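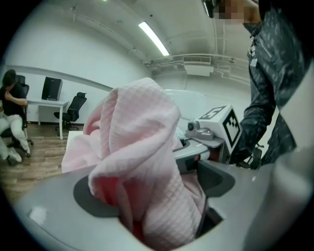
Figure 2. Tissu rose à texture gaufrée.

Module 5 : Le démaquillage et le nettoyage de la peau

Rappel du cours précédent : le film hydrolipidique protège la surface de la peau. Un nettoyant trop fort enlève ce film et la peau tire.

1. Les huiles démaquillantes
On les applique sur peau sèche, les mains sèches aussi. On masse doucement, puis on ajoute un peu d'eau tiède pour former l'émulsion. En atelier nous utilisons l'huile Clotance, flacon de 50 ml.

2. Les gels et les mousses
Ils contiennent des tensioactifs. Préférer ceux qui sont doux (glucosides). Le gel Bitard est sans savon, mais il est parfumé : à éviter pour une cliente qui a la peau réactive.

3. Le rinçage
Eau tiède, jamais chaude. On sèche en tamponnant, sans frotter. Le linge de visage se change après chaque cliente et se lave à 60 degrés.

À préparer pour la prochaine séance : lire la liste INCI du lait Gerus et celle du baume Evangelista, puis souligner les émulsifiants. Apporter aussi la fiche de diagnostic remplie. Les photocopies se trouvent en salle 877.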